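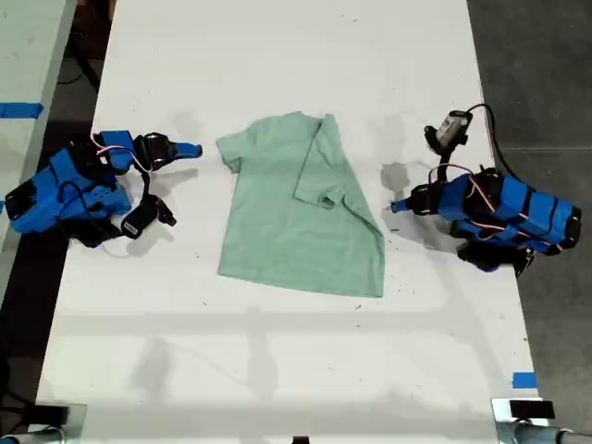
Trirkstead, Dec 12, 2022

Washing and Storing Cotton T-Shirts: Frequently Asked Questions

The answers on this page apply to the Tomoana line of short-sleeved shirts in plain cotton and in heathered cotton blends. Most of them hold for any knit shirt of similar weight. Where the care label inside the garment differs from what is written here, follow the label.

Washing

What water temperature should I use?

Cold for colors, warm for whites. Cold means 80°F or below at the inlet. In winter the supply in some houses is under 50°F, and many powder detergents do not dissolve fully at that point. Use a liquid detergent or dissolve the powder in a cup of warm water first.

Do I need to wash a new shirt before wearing it?

We recommend it. Knit fabric leaves the finishing line with a small amount of softener and sometimes loose dye on the surface. One cold wash removes most of both. Wash dark shades alone the first time.

How much detergent is correct?

Less than the cap suggests. For a medium load in soft water, two tablespoons of a standard liquid is enough. In hard water use three. If a clean, dry shirt feels stiff or slightly waxy, there is detergent left in the fabric. Run it through a full cycle with no detergent and an extra rinse.

Should shirts be turned inside out?

Yes for prints and for heathered fabric. Heathered yarn is spun from fibers dyed in different shades, and abrasion on the outer face raises short fibers that blur the effect. Turning the shirt puts that wear on the inside. Plain white shirts can go in either way.

Can I use bleach?

Chlorine bleach only on shirts labeled 100 percent cotton, white. Do not use it on any blend that contains spandex. Oxygen bleach is acceptable on all colors we sell, at the dose printed on the package, for a soak of up to six hours. Pale greens and blues should be checked on an inside seam first.

My load came out with lint all over it. Why?

Usually towels. Towels shed, and knit shirts hold what they shed. Wash them separately. Overfilling the drum has a similar effect, as the lint has no room to rinse away.

Stains

How do I remove yellow marks under the arms?

The marks come from a reaction between sweat and the aluminum salts in antiperspirant. Chlorine bleach makes them darker. Mix one part white vinegar with two parts water, soak the area for 30 minutes, rinse, then soak in oxygen bleach for two hours and wash as usual. Never combine vinegar with chlorine bleach. Old marks may need the full treatment twice. Check the shirt before it goes in the dryer — heat sets whatever is left.

What about cooking oil?

Apply dish soap directly to the dry fabric, work it in with a finger, and wait ten minutes before washing. Water first will slow the soap down. Oil spots are hard to see on wet cloth, so let the shirt air dry before deciding that it is clean.

Drying and shrinkage

How much will the shirt shrink?

Our cotton shirts are preshrunk and should lose no more than 3 percent in length over the first five washes. Width changes less. A shirt that measures 28 inches from shoulder to hem may therefore end up a little over 27. Blends shrink about half as much.

Is it safe to tumble dry?

Low heat, and take the shirt out while the seams are still slightly damp. The side seams and collar dry last, and a cycle long enough to dry them completely will overdry the body. Finish on a flat surface or a hanger.

Why does the hem look uneven after washing?

Two possible causes. The hem may have rolled in the dryer, in which case a light pull along its length while damp will straighten it. The other cause is torque, a twist in single-jersey knit that moves one side seam toward the front. Torque up to 5 percent is within tolerance for this type of fabric. Anything above that is a defect and is covered under returns, below.

Can I iron a heathered shirt?

Yes, on the setting for the weaker fiber in the blend. For cotton and polyester that is medium. Iron inside out, with the grain of the knit, and lift the iron between passes. Pushing it sideways stretches the fabric.

Folding

What is the standard fold for a short-sleeved shirt?

Lay the shirt face down on a hard, clean surface and smooth it from the center outward. Fold one side in so that the edge reaches the middle of the back, then turn the sleeve back on itself so it does not pass the fold. Repeat on the other side. Bring the hem up to just below the collar, and fold once more if the drawer is shallow.

My first fold always runs at an angle. Does that matter?

A diagonal crease forms when the shoulder is brought in farther than the hem. It does no harm to the fabric, but the finished stack will be wider at the bottom than at the top. Open the fold and start again with one hand at the shoulder and the other at the hem, moving both the same distance. A folding board solves the problem for large quantities.

Which board size fits which shirt?

The Durkska board in the 9-inch width suits sizes S through L. The 11-inch width is for XL and above. Children's shirts can be done on the 9-inch board with one side panel left closed.

Is it better to fold or to hang?

Fold. Knit fabric has more give than woven fabric, and a hanger concentrates the weight at two points on the shoulders. Lightweight shirts may be hung for a few days without visible change. Heavier ones should not be.

Does rolling prevent creases?

It replaces sharp creases with shallow ones spread over a larger area. Rolling is useful in a suitcase or a deep drawer. On an open shelf the rolls come loose.

How high can I stack folded shirts?

We suggest 7 to a stack. Above that the lowest shirt takes a permanent-looking crease across the chest. It will come out in the next wash.

Storage

How should I store summer shirts through the winter?

Clean, fully dry, and away from light. Body oil that is invisible in September will show as a yellow patch by July. Use a cotton bag or a lidded bin with some air exchange. Vacuum bags are acceptable for up to six months, although shirts come out of them heavily creased and will need a rinse or a steam.

Do cotton shirts need protection from moths?

Clothes moths feed on wool, silk, fur and similar fibers. They do not normally feed on clean cotton. Silverfish do, mainly where there is starch or food residue, and they prefer humid closets. Keep relative humidity under 60 percent and do not store starched items.

Can I line the shelf with newspaper or cardboard?

Neither. Ink transfers to pale fabric, and cardboard is acidic enough to discolor cotton over a few years. Use acid-free tissue or a washed cotton sheet.

The shirt smells musty although it is clean.

It was put away damp. Wash it again with half a cup of white vinegar in the rinse compartment, dry it completely, and leave the drawer open for a day before putting anything back in.

Wear and durability

How long should a shirt last?

We test by wash cycle. In the last round we put 2,754 garments through 50 home-laundry cycles each. Of these, 1,873 were plain cotton; the others were heathered blends. At the end of the test 1,178 shirts, counting both types, showed no wear visible at arm's length. The most common fault in the rest was a softened collar rib, followed by pilling at the sides, where the arm rubs.

How do I remove pilling?

With a fabric shaver, on a flat surface, with the shirt pulled smooth but not stretched. Do not use a razor. Pilling on blends usually peaks after ten or so washes and then declines as the loose fibers are used up.

Small holes keep appearing near the front hem. Are these insects?

Rarely. Holes just above the hem, at belt height, are normally caused by friction between the shirt and a belt buckle, a jeans button or a counter edge. A shirt worn untucked gets more of them. Zippers left open in the wash are another source. Close them before loading.

Orders and returns

Where do I find the size and fabric code?

On the side seam label, left side as worn. The first two characters give the fabric, the next two the color and the last the size. Shirts packed at our Zastia warehouse before this year have the code on the collar label instead.

Can I return a shirt that has been washed?

For a fit problem, no. For a defect, yes, within one year of delivery. Defects include torque over 5 percent, shrinkage over 5 percent, open seams, and dye that bleeds after the third wash. Include the order number and a note of the water temperature and drying method used. Wash the shirt before sending it.

Do you repair shirts?

Open seams are resewn free of charge during the first year. We do not patch holes or replace collars. Allow three weeks, not including shipping.

Can worn-out shirts be sent back for recycling?

Yes, for plain cotton only. Cut out the labels and mail the shirts to the Trirkstead address on the returns form, marked RECYCLING on the outside of the package. Blends cannot be processed at present. They make good cleaning rags once the seams are cut off.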